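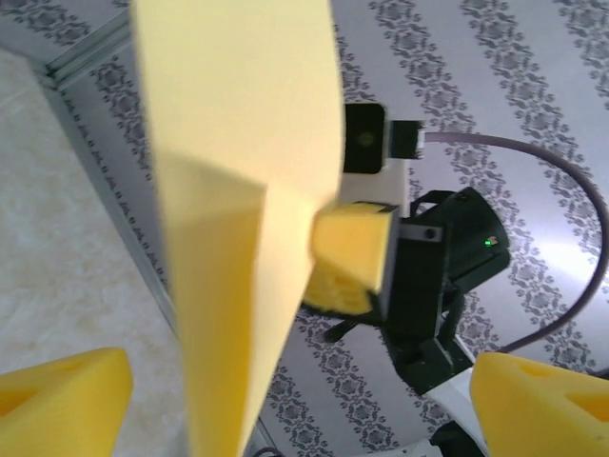
Progress report: Plulden adjustable heel and calf support
Second reporting period
Prepared for: Lahlou Fund, musculoskeletal aids programme
Prepared by: Neville Stockdale, Ukness
Date: 29 June 2022

1. Position at the end of the period

The Plulden is a floor-standing support for people doing calf and ankle exercises at home after a period of reduced mobility. The grant covers the redesign of the footplate, bench testing of the hinge, and a home-use study run from the Skevisness clinic. The redesign is complete. Bench testing is complete apart from the repeat described in section 3. The home-use study has started and is behind the plan submitted with the application.

No change to the total budget is requested. A change to the order of two work items is requested in section 6.

2. Footplate

The earlier footplate had a fixed angle and a single heel cup. Users with a stiff ankle tended to lift the heel to reach the end of the movement, and the stretch was then taken at the forefoot. The revised plate has 5 angle settings and a heel cup that slides along the plate and locks with a side lever. The lever can be worked with the heel of the hand, as several people at the February session could not grip the original knob.

The surface has been changed from a ribbed finish to a plain one with a raised border. The ribs were uncomfortable in bare feet and collected dirt. Slip resistance in socks is lower than before, and the instructions now ask for bare feet or a shoe with a rubber sole.

The calf roller has been kept at its original diameter. A softer covering was tried and rejected. It flattened under load and the pressure on the muscle became uneven from one side to the other.

3. Bench testing

Static load was applied at the centre of the plate and at each front corner. The plate and hinge held 130 kg in all positions with no permanent bend. The locking pin showed wear at the steepest setting. The pin hole had been drilled slightly oversize on the test units, and the drawing has been corrected.

Cyclic testing was carried out on two units. Unit A finished the full run. Unit B was stopped early when the lever spring lost tension. The spring came from a different batch, and the supplier has been asked for the batch record. The test on Unit B will be repeated with a new spring before the design is frozen.

4. Home-use study

In-ho Bang is running the study at Skevisness. The target is 22 participants, each using the support daily and returning for a range of motion measurement at the start, middle and end. Recruitment opened later than planned because the information sheet had to be reissued after the change to the footwear instruction.

Measurements are taken with the knee straight and again with the knee bent. The same assessor takes both wherever the clinic rota allows. Participants keep a paper diary of use and of any soreness the following day. Early diaries have been filled in unevenly: entries for use are mostly complete, entries for soreness often blank. The diary page has been redrawn with the two questions side by side.

It is too early to report any result on range of motion or discomfort, and none is offered here. One participant withdrew for reasons unrelated to the device. There have been no reported injuries.

5. Spending

Materials and tooling are under budget, mainly from reusing the existing hinge tool. Staff time at Skevisness is on budget. Travel is slightly over, owing to an extra visit to the spring supplier. The detailed statement has been sent separately on the fund's own form.

6. Change requested

The application placed the packaging work before the end of the home-use study. We ask to move it after. The carton insert depends on the final lever position, and that may still move if the Unit B repeat fails. The closing date of the grant is not affected.

7. Risks

Recruitment: a second clinic has been approached as a reserve. It has agreed in principle but has no assessor free at present.
Spring supply: an alternative part has been found. It needs a small change to the lever housing.
Instructions: the angle settings were misread by some users, who took the highest number to mean the gentlest slope. The labels will be reversed and tried again.

8. Work for the next period

Repeat the cyclic test on Unit B and issue the hinge report.
Close recruitment and complete all starting measurements.
Issue revised labels and instruction sheet to current participants.
Obtain a quotation for the first production batch of footplates.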